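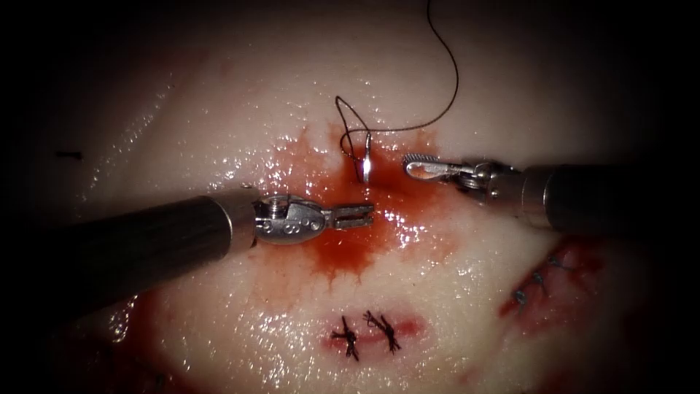 Theater block and day surgery, June update

Quick one this month, sorry, typing between meetings. Main thing first: parking.

The lower lot at Ogola closes for resurfacing from the start of June. All of it, including the bit by the bike shed people think doesn't count. Staff go to the Doltow Street lot instead. Same badge works. If your badge doesn't work there, see Gitau Khaemba at the front desk before your shift and not after, he can only reset them until 3 pm. Patients and drop-offs still use the front loop. Please don't leave your car in the loop "just for a minute". Two got towed last time and it was a long, expensive afternoon for everyone.

Night shift: shuttle runs from Doltow Street every 15 minutes until 11 pm, then on request. Number is on the back of the new badge holders. Haven't got a badge holder? Front desk again. Poor Gitau.

Cafeteria. Yes the menu is changing, yes the bean stew stays. Blagoje Grgić has taken over the kitchen and wants to do a hot breakfast from 6 am, so people coming off nights can get somthing that isn't from a machine. Trial for June only, then we see who turned up. Eggs, porridge, flatbread, coffee. Cash or card. He is asking for suggestions and there is a box by the trays. Legible ones please.

Lockers next. The old gray ones on the second floor are going. Empty yours by the middle of the month, anything left gets bagged and labeled and kept in the linen room for 12 days. After that it goes. New lockers take a code, you set your own, and no, Bakari Ndung'u can't look up your code if you forget it. He can open the door with a key and sigh at you. Write it down somewhere.

Scrubs: medium tops are short again. If you've got a pile at home bring them back, no questions. Last clear-out got us 1,250 pieces back from cars, closets and one gym bag. Order from Wevura is due but has been due for a while. Larges are fine, smalls are fine, so roll up your sleeves for now.

Fun run. Total raised was 1,808 dollars, all going to the family room on the third floor. New sofa, a kettle that switches itself off, some toys for the under fives. Thank you to everyone who ran, walked or stood in the drizzle handing out orange slices. Josphat Rotich came in first, again, and has asked me not to mention that he also did it in borrowed shoes. Course will be flatter next year. Promise.

Choir is back, 5:30 pm in the teaching room, all voices, tenors especially. Yannick Caron has the sheet music. You don't need to read it, half of us can't.

Lost and found: one silver hoop earring, reading glasses with a green case, a child's left rain boot, a very nice umbrella. All at the desk. The umbrella goes back to its owner only if you can say what's on the handle.

Aleo timesheets: cutoff moves to noon, used to be 4 pm. Late ones roll over to the next pay run and I cant fix it from here, the system locks. Set a reminder now while you're reading.

Items for July to me by the 20th please. Short ones get in first.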